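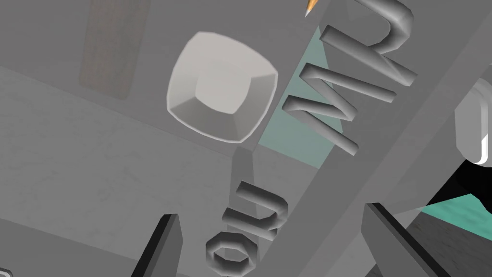
*The big gray letters, from the gripper's side of things.*

So I was the one who said yes to letters. Boyang Shao wanted cubes. Everybody in robotics club wanted cubes! But I'd missed two meetings in a row and felt I owed the group an opinion, and the opinion that came out of my mouth was letters.

"Letters," Boyang said, and wrote it on the board, and that was our July project.

The arm was called Fang. It lived inside Boyang's laptop, in a pretend room with a pretend pencil and a puffy white thing we all called the marshmallow, and we had until the Wurkent qualifier to teach it some manners. You needed 300 points to get through. We had 20, and those were for filling out the form.

I took the evening runs, with my feet up on the radiator and a bag of pretzels going soft in my lap. Mostly I stared at the O. I'd tip the view until the whole room leaned like a ship (my mom walked past once and had to sit down), and I'd nudge Fang along a hair at a time, talking to it the way my grandfather talked to his truck.

"Easy," I'd say. "Easy, you big dope."

Boyang called around nine. He always called, and he never said hello.

"Where is it?"

"By the O."

"By the O how?"

"Just -- by it. Fingers open."

I could hear him chewing. He'd been fighting with the scoring sheet all week and he sounded about a hundred years old.

"We could still do cubes," he said.

I looked at the letters, all fat and shiny like bathroom pipes, and at that one pencil poking its nose in from the top.

"No," I said. "Stay on the phone, though."

He stayed on. I put the pretzels down and reached for the keys.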